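Nirley Facilities and Technical Support
Ticket 3185
Category: Workstations / power and cabling
Location: Busell Building, shared desks, Room 28
Status: Open, awaiting part
Opened: 7/9/21

Summary of request

The occupants of the two adjoining desks in Room 28 report that the network connection at the main desk drops several times during the working day. The connection returns without action on their part, usually within a few minutes. They also ask that the cables on the left-hand desk be put in order, as items cannot be set down there without moving a cord.

Initial response

The request has been accepted as two related matters under one ticket number. Please do not open a second ticket for the cabling. Until a technician has attended, occupants are asked to write down the time of each dropout and to leave the router switched on. Restarting it clears its log, and the log is needed.

Occupant reply

Dropouts have been noted at 9:40, 11:15 and 2:05. The laptop was in use on each occasion. On the second, the router lights were seen to go out entirely and come back on. The occupant at the far side of the room, who uses the wall outlet, had no interruption at any of these times.

Technician entry, first visit

The router log shows a cold start at each of the times reported. A cold start means the unit lost power. The fault is therefore being treated as a power fault, and no change has been made to the network settings.

The router's supply was traced back to the power strip serving both desks. The plug could be moved in its socket with light pressure. When it was moved, the router lights went out. This was repeated with the same result. The plug was then placed in a different socket on the same strip and was firm.

The strip itself carries asset number 3058 and is listed in the Tsuji inventory as due for replacement in September. Given the loose socket, early replacement is recommended. A request has been sent to stores.

The following was advised before leaving:

Do not use the socket marked with tape.
Do not run a second strip from the first.
Keep liquids off the left-hand desk while the strip remains on the desk surface.

Occupant reply

There were no dropouts for the rest of that day. On the following morning there was one at 10:20. The router plug had not been touched. However, the laptop had been moved toward the edge of the desk shortly before, and its cable was pulled tight across the surface at the time.

Technician entry, second visit

The observation about the laptop cable was useful. With the laptop at the edge of the desk, its cable bears against the bundle at the power strip and draws the neighboring plugs sideways. The router plug is one of these. The tension was relieved by moving the laptop back to the center of the desk, and the connection held while the other cables were handled.

The cause is recorded as follows: worn sockets on the power strip, made worse by cable strain. The router is not believed to be at fault. It passed a one-hour test on a separate outlet in the Skinetti workshop and has been returned to the desk.

Occupants asked whether the router could be placed on the shelf unit to free up space. This is acceptable in principle, but the present supply cord will not reach without being stretched. The router should stay on the desk for now.

Work to be carried out

The work below is scheduled for the third visit, once the replacement strip has been received. It should take 3 hours with the desks cleared -- less if the occupants are able to put away small items beforehand.

1. Disconnect and remove the old strip. Return it to stores under asset number 3058.
2. Separate the cables and identify the device that each one serves.
3. Fix the new strip beneath the rear of the left-hand desk, with slack at each plug.
4. Lift the loose cables from the carpet and tie them along the underside of the desks.
5. Label both ends of every cable.
6. Reconnect the equipment and observe the router for one hour.

Equipment that already bears a yellow label should keep it. These labels are used for stock checks and must not be taken off during the work. If one has come loose, hand it to the technician.

Condition of the desks before the work
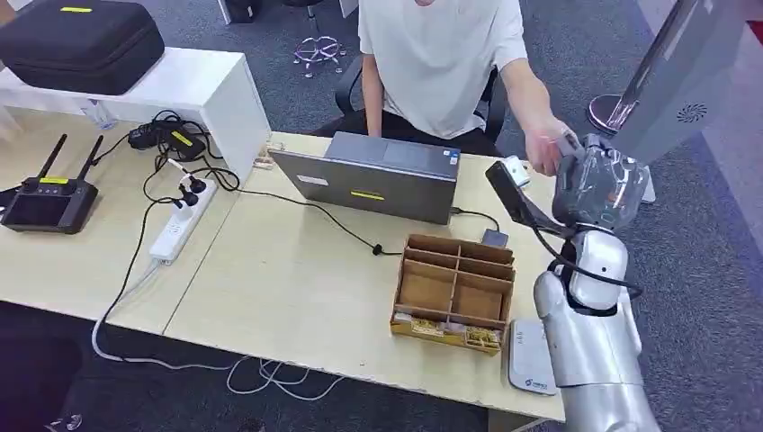
The white power strip is on the left-hand desk, and its cord runs over the desk edge toward the floor, where further white cables lie in loops on the carpet. That cord is the one most at risk from chair wheels and will be the first to be secured. The black cables around the strip are to be untangled by hand and not pulled through, as the strain on the sockets is what this ticket is meant to correct.

The power adapter beside the shelf unit should be unplugged at the strip and kept with its own cord. Adapters in this room are alike in appearance, and a mismatch was the cause of an earlier ticket from the same floor. The carrying case may stay on top of the shelf throughout. The cardboard organizer should be moved as one piece with its contents in it -- the technician will not sort or repack stock.

Instructions to occupants

Please save work and shut down the laptop before the visit. Small packaged goods and plastic bags should be removed from the desk surface. Chairs should be rolled clear of both desks so that the carpet beneath can be reached.

Stores update

The replacement strip is on order. The model first requested had too short a cord for mounting beneath the desk, and a longer one has been substituted. The ticket remains open. Occupants will be contacted through the ticket when the part has arrived, and any further dropout should be added to the log with the time and the position of the laptop.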